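Plirnuretti Diaspora Press Corpus

README, version 5
Last updated April 7, 2020

Summary

The corpus collects articles and public statements from diaspora newspapers, newsletters and association websites that deal with politics in the country of origin. The main topics are voting rights for citizens abroad, dual citizenship, language schooling and military service for young men with two passports. It was built for people studying how these debates move between exile communities and the governments that try to win their support.

The collection holds 701 documents from 124 outlets. Most are short news items. Open letters and association statements make up the rest, and these tend to be longer, more formal and more often translated by the outlet itself.

What is in each record

Every record has a title, outlet name, country of publication, original language, body text and one topic label. Where the outlet published its own English version, both texts are kept and linked by a shared record number. Author names have been removed from the body text and replaced with a placeholder, except where the author was writing as an elected official.

The body text is plain UTF-8. Line breaks follow the source page, so some items from older sites have a break after every printed line.
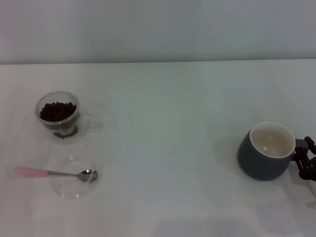 Coffee beans in a glass cup.

How the labels were made

Topic labels were assigned by two readers at Vernell working separately. When they disagreed, a third reader at Baidoo made the decision. A trial set of 200 documents was labeled first, and the guide was rewritten after that - mainly to separate "citizenship" from "voting rights", which the first guide mixed up. The trial set was then labeled again from scratch under the new guide.

A document gets the label of its main argument. A letter that opens with a school closing but spends most of its length on conscription is labeled "military service".

Known problems

Outlets with a website are overrepresented. Print-only newsletters are missing unless they were scanned and posted by the association that ran them, and scanned items contain recognition errors, especially in names of villages and districts.

Statements that were later withdrawn by the issuing group are kept. They carry the value "withdrawn" in the status field.

Place names are left as the outlet spelled them. Many are disputed, and the same town can appear under three or four spellings. Use the file places.csv to group them. 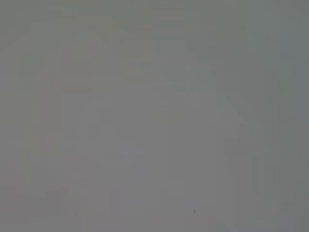
Access and license

Text files can be downloaded from the Prostusura archive after registration. Labels and place tables are free to reuse with credit. Article texts remain the property of the outlets and may be used for research only.

Corrections should be sent through the archive's contact form with the record number in the subject line. The next update is planned for July.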